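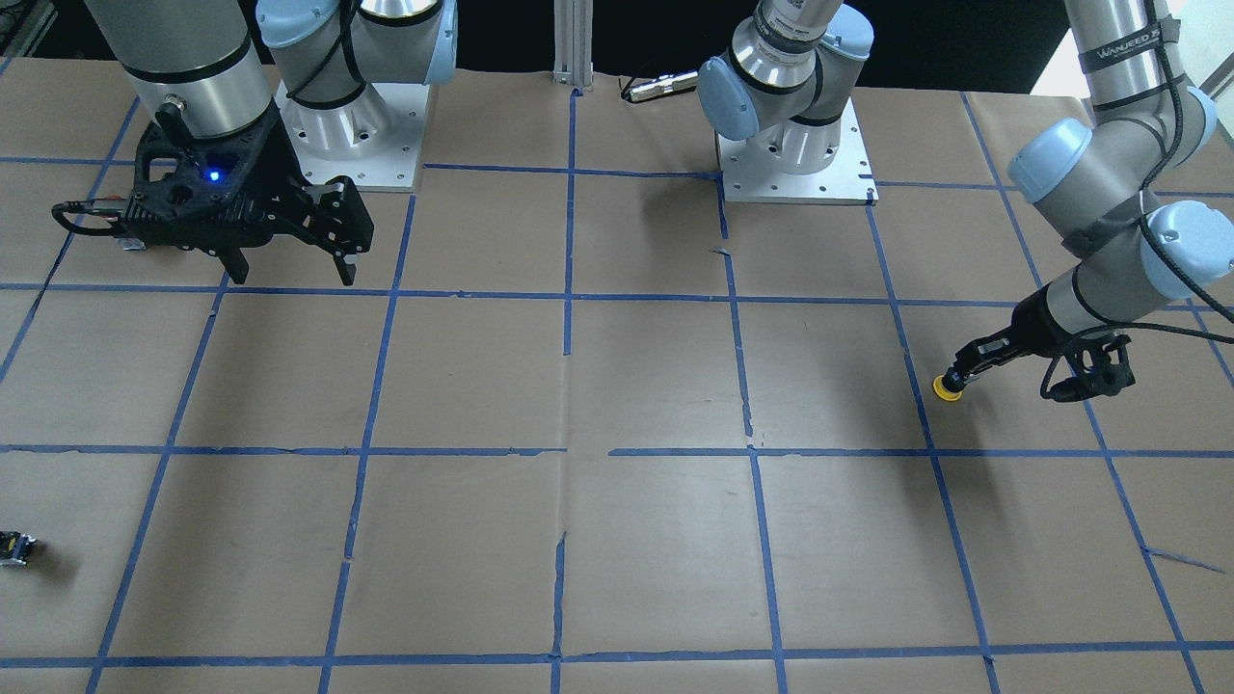

Brown paper down, blue tape on. Wonky lines and all.

Spent my Friday dividing a table into boxes. Kraft paper creases if you so much as look at it, and painter's tape tears wherever it fancies — see the loose scrap on the right. 22 quid on supplies!

Tamara Sârbu says use a long ruler. Tamara, I have a long ruler. I also have elbows.

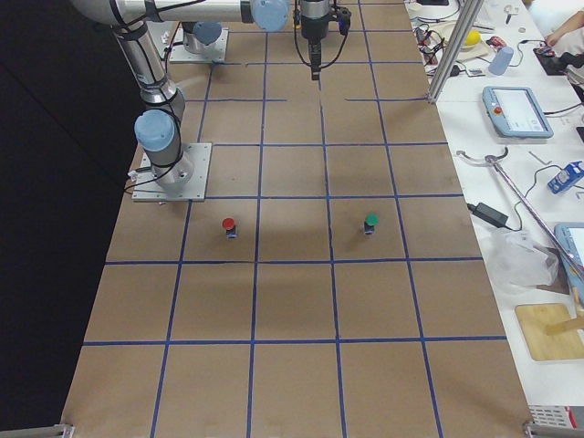

Red cap and green cap, side by side with a column between them.

Some of the far lines still have gaps. Might patch them after tea — might not. Anyone got a tape that doesn't peel at the ends?

5 Aug 2022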